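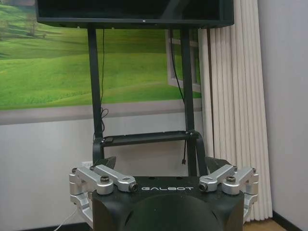 Which gripper should we keep for the second half of the project? The two-finger linkage gripper, with the softer pads we plan to order in the new year.

Progress report to the Brultgate fund, 9 December 2024

We have had a really good stretch at Prosden! The comparison you paid for is now well past its midpoint, with 1,111 grasps logged across the linkage gripper and the Lau suction head. Both went through the same 19 household items, from a bar of soap to a bag of rice, and we kept the arm speed the same for both.

The linkage gripper dropped its item 132 times. Suction did better on flat boxes and much worse on cloth (a folded dish towel beat it nearly every time). We were happy to see the linkage gripper do so well on odd shapes, mugs above all, where it found the handle far more often than we had hoped.

The wrist camera is the part we are most excited about. Looking out over the fingers, it lets us see a bad approach early, and going back through the clips has already led to two changes in the controller settings. Wide views still bend a bit at the corners, so calibration needs another pass.

Spending is on plan. The spare pads from Stutbridge came late and cost us some test days, which we expect to make up in the next period. Still to do: glass jars, the cloth items again with a slower close, and a full run with the room lights turned down.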